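주방 온수기 점화 불량 및 온수 끊김, 처리 기록
접수: 레누 스리바스타바 / 담당: 가스파르 르브룅 / 상태: 관찰 후 종료

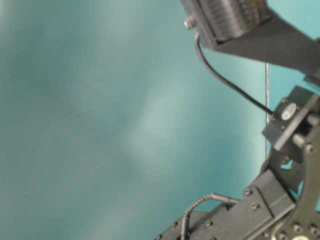
증상은 샤워 중에 온수가 갑자기 찬물로 바뀌는 것이다. 주방 싱크대에서는 잘 나오다가 욕실에서 쓰면 끊긴다. 표시창에 오류 코드가 뜰 때도 있고 안 뜰 때도 있다. 뜨는 경우는 늘 점화 실패 코드다. 전원을 껐다 켜면 다시 켜지지만 며칠 안에 같은 일이 생긴다.

기기 정보
제품: Skoltitz 벽걸이형 순간온수기, 도시가스용
설치 위치: 주방 다용도실 외벽 쪽
설치 업체: Bhatt 설비
사용 기간: 7년
배기: 강제 배기, 연통은 외벽 관통
리모컨: 주방 1개, 욕실 1개
수리 이력: 리모컨 교체 한 번. 본체는 손댄 적 없음.

접수 내용 (레누 스리바스타바)
7월 들어서 심해졌습니다. 겨울에는 이런 일이 거의 없었습니다. 아침 7시쯤 샤워할 때 제일 자주 끊기고 밤에는 괜찮은 편입니다. 온도는 42도로 맞춰 놓고 씁니다. 여름이라 40도로 내려 봤더니 더 자주 끊기는 것 같습니다. 샤워기 헤드는 올봄에 절수형으로 바꿨습니다. 가스레인지는 문제없이 켜집니다. 가스 냄새를 맡은 적은 없습니다.

1차 답변 (가스파르 르브룅)
내용 확인했습니다. 방문 전에 댁에서 확인하실 수 있는 것부터 적습니다. 본체 앞 커버는 열지 마시고 아래 항목만 봐 주세요.

1. 가스 중간밸브가 배관과 나란한 방향으로 완전히 열려 있는지
2. 온수기 하부 급수밸브가 끝까지 열려 있는지
3. 끊기는 순간에 다른 수도꼭지를 쓰고 있었는지
4. 절수형 헤드를 빼고 호스만으로 물을 틀었을 때도 끊기는지
5. 외벽 연통 끝에 벌집이나 낙엽이 없는지

4번이 제일 궁금합니다. 순간온수기는 물이 일정량 이상 흘러야 버너가 켜집니다. 여름에는 들어오는 물이 이미 미지근하고 설정 온도까지 올릴 폭이 작습니다. 여기에 유량까지 줄면 최소 화력으로도 설정 온도를 넘게 되고, 그러면 기기가 불을 끕니다. 다만 이 경우에는 오류 코드가 안 뜨는 것이 보통이라 코드가 뜨는 쪽은 따로 봐야 합니다.

사용 중 어지럽거나 매캐한 냄새가 나면 바로 끄고 환기한 뒤 연락 주세요. 그때는 점검이 끝날 때까지 사용하시면 안 됩니다.

회신 (레누 스리바스타바)
중간밸브는 열려 있었습니다. 급수밸브는 반쯤 잠겨 있어서 다 열었습니다. 언제부터 그랬는지는 모르겠습니다. 헤드를 빼고 틀었더니 그날은 한 번도 안 끊겼습니다. 다음 날 헤드를 다시 끼웠더니 물줄기는 전보다 세졌는데 한 번 끊겼고 이번에는 코드가 떴습니다. 세탁기는 안 돌리고 있었습니다. 연통 끝은 높아서 아래에서만 봤는데 막힌 것 같지는 않습니다.

내부 메모 (샬리니 스리바스타바, 상담)
고객과 성이 같지만 친척 관계 아님. 배정 제한 해당 없음.
원인이 둘일 가능성. 유량 부족은 급수밸브와 헤드로 설명되고, 점화 실패 코드는 전극이나 가스압 쪽으로 봐야 할 듯. 거름망 청소 이력 없음. 방문으로 전환. 아르차나 타쿠르 기사 배정.
부품 준비: 점화 전극 세트, 급수 거름망 패킹, 불꽃 감지봉. Bretent 쪽 호환 전극은 규격이 조금 달라서 가져가지 말 것. 지난번에 간격이 안 맞아서 다시 나간 적 있음.

방문 기록 (아르차나 타쿠르)
오전 10시 도착. 고객 입회.

급수 거름망: 탈거해서 확인. 녹 찌꺼기와 모래가 망의 절반 넘게 덮고 있음. 세척 후 패킹 교체해서 재조립. 누수 없음.

유량: 욕실 헤드 끼운 상태에서 세척 전 분당 3리터 정도, 세척 후 분당 5리터. 절수형 헤드 안에도 찌꺼기가 있어서 같이 씻음. 헤드 자체는 계속 써도 되는 수준.

가스압: 정지 시와 최대 연소 시 모두 정상 범위. 가스레인지를 같이 켜도 많이 떨어지지 않음.

점화부: 전극 끝에 백색 산화물, 간격이 기준보다 벌어져 있음. 점화 시도 13회 중 2회가 한 번에 붙지 않고 재시도로 넘어감. 전극 세트 교체. 교체 후 같은 횟수로 다시 시험했고 모두 한 번에 점화.

불꽃 감지봉: 그을음 약간. 닦아서 재사용. 감지 전류 정상. 가져간 부품은 반납.

배기: 연통 접속부 풀림 없음. 외벽 끝은 사다리로 올라가 확인했고 이물 없음. 연소 중 다용도실 일산화탄소 측정, 검출 없음.

배선: 점화 트랜스 쪽 커넥터 하나가 덜 끼워져 있어 다시 체결. 이것도 간헐 증상에 영향이 있었을 수 있으나 확정은 못 함.

고객 안내: 여름에는 온도를 낮추고 물을 적게 트는 조합을 피할 것. 욕실에서 수도꼭지로 찬물을 섞으면 온수기를 지나는 물이 줄어드니, 리모컨에서 온도를 맞추고 레버는 온수 쪽으로 둘 것. 거름망은 1년에 한 번 청소. 방법은 현장에서 보여 드림.

추가 문의 (레누 스리바스타바)
수리 후에는 안 끊깁니다. 그런데 물을 틀고 따뜻해질 때까지 시간이 걸리는 건 그대로입니다. 이것도 고장인가요? 그리고 방문 비용에 거름망 청소가 따로 잡혀 있던데 맞는지 확인 부탁드립니다.

답변 (가스파르 르브룅)
고장은 아닙니다. 다용도실에서 욕실까지 배관에 남은 찬물이 먼저 빠져야 온수가 도착합니다. 이 모델에는 순환 펌프가 없어서 설정으로 줄일 수는 없습니다. 배관 길이가 그대로면 기기를 바꿔도 비슷합니다.

비용은 정산 담당 쿠숨 나우티얄에게 넘겼습니다.

정산 메모 (쿠숨 나우티얄)
거름망 청소는 점화부 수리와 같은 방문에서 하면 기본 점검에 포함. 이중 청구 맞음. 해당 항목 취소하고 수정 내역서 발송. 전극 세트와 패킹 비용은 그대로. 욕실 리모컨 점검 항목은 청구된 적 없음.

관찰 기간 확인 (샬리니 스리바스타바)
전화로 확인. 2주 동안 오류 코드 없음. 아침 샤워 때 끊김 없음. 설정 온도는 41도로 쓰고 계심. 수정 내역서 받으셨다고 함.

관련 문서
Illell 지식창고: 여름철 온수 끊김, 유량 확인 순서
Illell 지식창고: 점화 전극 간격 기준표 (Skoltitz 벽걸이형)

종료 사유: 급수 거름망 막힘, 급수밸브 반개방, 점화 전극 마모. 커넥터 체결 불량은 참고로만 기재.
같은 증상이 다시 나오면 새로 접수하지 말고 이 건을 다시 열 것. 그때는 점화 트랜스부터 확인.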